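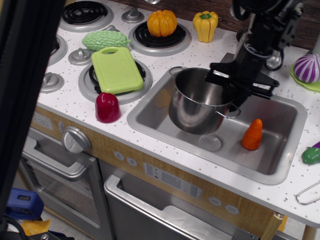
Kitchen cell working group
Minutes of the April meeting, held Sunday at the Derese workshop

Meeting opened 10:15 am. Quorum present. Minutes of the previous meeting were accepted with one correction: the gripper fingers were ordered from Trutach, not Zastau.

1. Matters arising

Cable sleeving for the arm base has arrived and is on the shelf beside the compressor. Not yet fitted. Carried over to item 4.

The spare key for the tool cupboard has been found.

2. State of the cell

The arm is mounted behind the sink on the play kitchen and stays there for now. A proposal to shift it to the end of the counter was discussed and not adopted. Moving it would mean a new base plate and redoing every saved position, and the reach to the back burners would be no better.

The base bolts were checked before the meeting. Two had backed off and were retightened. Members noted the same two bolts were loose in February. Agreed to use thread locker on them and to put a paint stripe across the heads so any movement shows up.

The kitchen itself moves a little on the floor when the arm stops hard. Rubber feet were suggested. Somebody pointed out that rubber feet will change the counter height and the arm's table height would have to be set again. Agreed to try screwing the legs to a board first.

3. Gripper

The pot is still the hardest item. Its handle is thin wire and the pads on the gripper were chosen for the plastic vegetables, which are thick and forgiving. When the pot sits in the sink the fingers also have to come down close to the rim, and the left pad is showing wear along its outer edge.

The log for the past month lists 51 failed grasps on the pot. Most were entered as "handle slipped" with no further detail. The log sheet will get a column for which way the handle was lying at the start of the run.

Options put forward:

- Softer pads from Zastau. Cheaper, but the last set peeled at the corners.
- Grooved pads from Trutach, cut to suit wire. Longer wait.
- Leave the pads alone and slow the closing speed.

Decision: slow the closing speed now, order one set of the grooved pads, and compare once they have been fitted. The worn left pad is to be swapped with the spare in the meantime. Replace both pads together so the fingers close on centre.

It was asked whether the pot could be swapped for one with a thicker handle. Not supported. The pot stays.

4. Cables

The cables at the arm base are to be sleeved and tied back before the next run. Leave enough slack for the full turn of the wrist; last time the ties went on with the arm parked and the connector pulled out on the first long reach.

Leads lying on the floor at the corner of the kitchen are to be taped down or run behind it. Tools are to go back in the cupboard at the end of each session.

5. Calibration

The Drurnitix controller was updated at the start of the month. After the update the home position read 2 mm high. The offset has been corrected and written on the card inside the controller lid, along with the old value.

Some discussion on how often to recheck. Current practice is whenever something looks off. Agreed that the touch-off at the sink drain be done at the start of every session and again after any bump or emergency stop. The drain is easy to find and doesn't move. The burners were ruled out as a reference as things get left on them.

6. Counter set-up

The vegetables and cutting board can be placed anywhere on the counter or in the sink, as before. Small utensils at the front right corner have been knocked to the floor and stepped on. Anything damaged goes in the repairs tub and is not to be glued and put back the same day.

Wipe the counter and the inside of the sink with a damp cloth only. The spray cleaner leaves a film and the pads slide on it.

7. Other business

The emergency stop button is stiff. To be replaced before the next session, and no runs until it is.

Request for a second stool. Approved.

8. Actions

- Thread locker and paint stripe on base bolts
- Board under kitchen legs
- Swap both pads, order grooved set from Trutach
- Sleeve and tie cables, check at full wrist turn
- New column on log sheet
- New emergency stop button

Meeting closed 11:40 am. Next meeting same place, date to be sent by email.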